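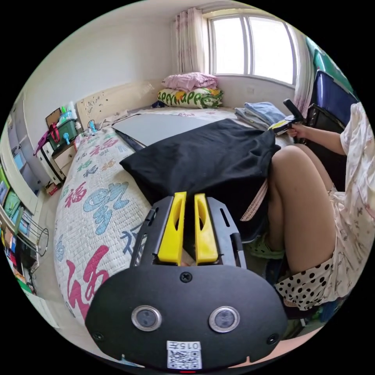

Olterel folding board, large grey — review

Short version: good board, poor instructions, buy it if you fold on the bed like we do.

Paid 844 for it in May with the points discount, came in a flat box, no assembly. Been using it most days since. Small bedroom, bed is the only flat surface going, so everything gets folded on the quilt and then put up by the pillows till somebody moves it. You know how it goes.

What it's for

Gives you a hard edge on a soft bed. That is all it does. Lay the thing down, sleeves in, bottom up, slide the pile off. T-shirts come out the same width which matters more than I thought if you've got narrow shelves. Pyjama tops fine. Trousers, fine if you halve them first.

Black stuff is the real test. Thin black cloth on a white printed bedspread shows every bit of fluff and you can't see the seams on it to save your life. Pinch it at the seam, let it hang, then lower it on to the board. Doing it that way I stopped having to start over. The leaflet says lay flat and smooth outwards, which just drags the quilt along wiht it.

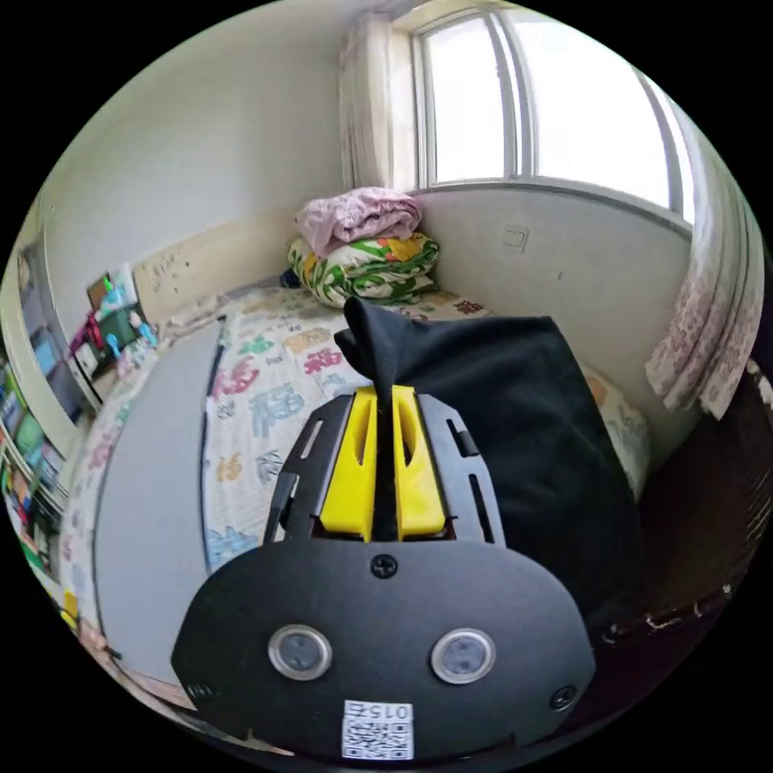 Pumholm Household Testing Club — Bedroom and Laundry Group

Scores are out of 5. Usual rules, bought with our own money, kept at least 2 months.

Ease of use: 4. Quick once you've got the knack. First week I was slower than by hand.

Storage: 4. Slides under the edge of the quilt or down the side of the bed. Doesn't mind being leant on.

Grip: 2. Smooth side slips on cotton bedding. On a bare mattress it stays put. I tried a bit of Nilon shelf liner underneath and that sorted it, but you shouldn't have to.

Big things: don't bother. Quilts and blankets are miles too wide, fold those by hand, thick one at the bottom and the thin blanket on top. Heavy ribbed fabric also a pain, it rolls over the edge in a fat curve and wont take a crease. I fold that sort in thirds on the bed and leave the board out of it.

Have done over 600 items on it by now — corners still square, no bending. Wipes clean.

Compared with the Sadeghi one, which is hinged: that does the shirts faster but it clatters, and the hinges catch on loose threads. Prefer the plain board.

One tip, do it by the window in daylight. Navy and black look identical under the ceiling light and I'd been pairing them up wrong for weeks. 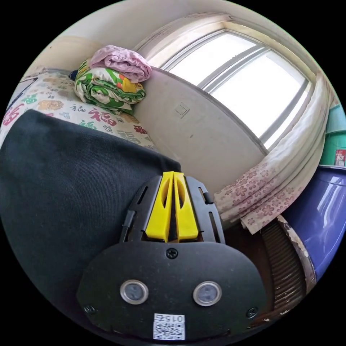
Olterel_owner2 replied that the slipping stops if you turn the board over and put the rougher face down, and that ribbed knits behave better rolled than folded, then stood on end in a plastic tub so you can pull one out without wrecking the rest.

Tried both. Rolling, yes, much better. Turning it over helped a bit, still slid on the cotton. Grip stays at 2 for now.

Reviewed August 2023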